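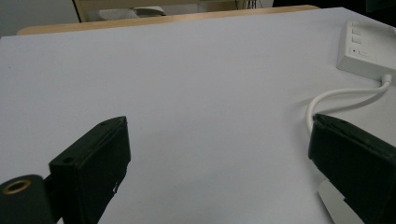

Fig. 1. Table covered with a pale grey-white sheet.

Textile Care, Unit 3: Table linen in small hotels
Handout for the course at Talo, revised 6 July 2020

1. Weight of the cloth
The weight of a fabric is given in grams per square metre. A heavy cloth hangs well and hides small faults of the table, but it needs more time in the dryer. For the exercises we take a cloth of 400 grams per square metre, which is at the heavy end for daily use.

2. Shrinkage
Cotton and linen become shorter in the first washes. In the Calloway exercise the cloth loses 3 per cent in length and 2 per cent in width. Please calculate the size to be ordered before you look at the price list. Students often add the loss to the table size only and forget the overhang on both sides.

3. Stains
Red wine and coffee should be treated with cold water as soon as possible. Grease is different: first apply a little washing-up liquid, wait, then wash as warm as the label permits. Do not rub. Rubbing opens the fibres and the place remains dull after ironing.

4. Storage
Fold the cloths loosely and change the fold lines from time to time. White linen that is kept for long in a closed cupboard can turn yellow along the folds.

Homework: read the Fenis case, pages 2 to 8, and write down which cloths you would replace first.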